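Print this message | E-mail this message | Previous by thread | Next by thread

Subject: Re: Cutting mat for bookcloth, and re-covering the old ledgers
List: Cornden Bookbinders

On the matter of the ledgers, I've now finished the second one, so I can answer some of what was asked. The earlier message is quoted below for those who joined after June.

> I have 11 account ledgers from the old Clolton store, half-bound,
> with the spine leather gone to powder on most of them. The sewing
> is sound. The family wants them usable at the local museum, which
> means people turning pages, so they don't want boxes only.
> What would you cover the spines with? I've been offered a
> roll of buckram in a grey that is close to the original sides.
> Also, does anyone consolidate the red rot first or do you just
> lift the lot off?
> Reinhold Haberkorn

I lifted the lot off. I tried consolidating on the first volume and it took most of a weekend, and the leather still shed on my apron every time I picked the book up. On the second I kept only the title label, which came away in one piece with a thin spatula, and put the rest in an envelope for the family.

The spine linings underneath were newspaper, two layers, stuck down with animal glue. Wheat paste poultice, left on under plastic for 20 minutes, then scraped with a bone folder. Don't let it go longer or the moisture gets into the folds of the sections. I relined with Japanese paper first, then a linen hollow.

Buckram is fine for a book this heavy. The one I used has an acrylic coating and takes PVA well, but it has a mind of its own at the turn-ins, so cut them generously and trim after. I allow 15 mm at head and tail. Grain runs parallel to the spine, same as the boards. Reinhold, if your roll has been stored standing on end, check the first metre for a set in it and use that part for labels.

I cut everything on the bench with a fresh blade and a steel rule, two light passes and never one heavy one. The heavy pass is what drags the weave out of square. 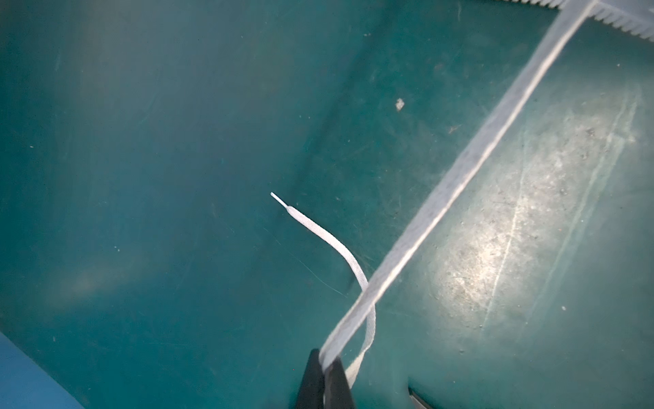

Agnieszka wrote back off-list to disagree about the linen hollow. Her view is that a ledger of 500 leaves will throw up too sharply on a plain hollow and crack the new joint inside a few years, and that a spring-back is the only proper structure for an account book. She would make a new lever and spring from rolled card, as the original would have had, and says the extra work is a day per volume at most.

I don't dispute that a spring-back is right for a new account book. These had one originally, and in both the volumes I've done the spring had split down one side and been chewing at the shoulders. To put a new one in I'd have to replace the boards as well, because the levers have delaminated, and the family was clear that the boards should stay. With the hollow the second volume opens flat from the middle third and needs a cushion at either end. The museum has cushions.

On colour, the grey is close enough. The original sides have gone browner at the fore-edge where hands have been, and no new cloth is going to match both ends of that. I wouldn't tone it.

A few measurements for anyone working out materials. The largest volume is 204 mm wide at the boards and I needed a spine piece a bit under half of that, allowing for the overlap on each side. One roll will do all 11 with plenty left over. Paste I make fresh every second day in winter and every day once it warms up. The PVA is the ordinary reversible sort.

Two questions back to the list. First, has anyone used the Symonenko finishing press that was advertised here? Mine is too narrow between the cheeks for the thicker ledgers and I've been making do with clamps and two bits of hardwood. Second, the pages in volume 4 have been stuck with pressure-sensitive tape along the gutter for the first two sections. The carrier has fallen off but the adhesive has gone through the paper. I've had some luck with a crepe eraser on the surface and none at all with the stain. The ink is iron gall, so I'm not going near it with anything wet without advice.

I'll bring the second volume to the next meeting if the family doesn't mind. Please don't post the title label wording, as they'd like to see it first.

Regards,
Maureen

2 replies | 0 shares

Recent messages on this list
- Brass type, 18 point, missing lower case g
- Re: Flananano marbling size going lumpy
- Offcuts of calf, free for postage
- Re: Guillotine blade sharpening in Cornden
- Library hours at Clolton over winter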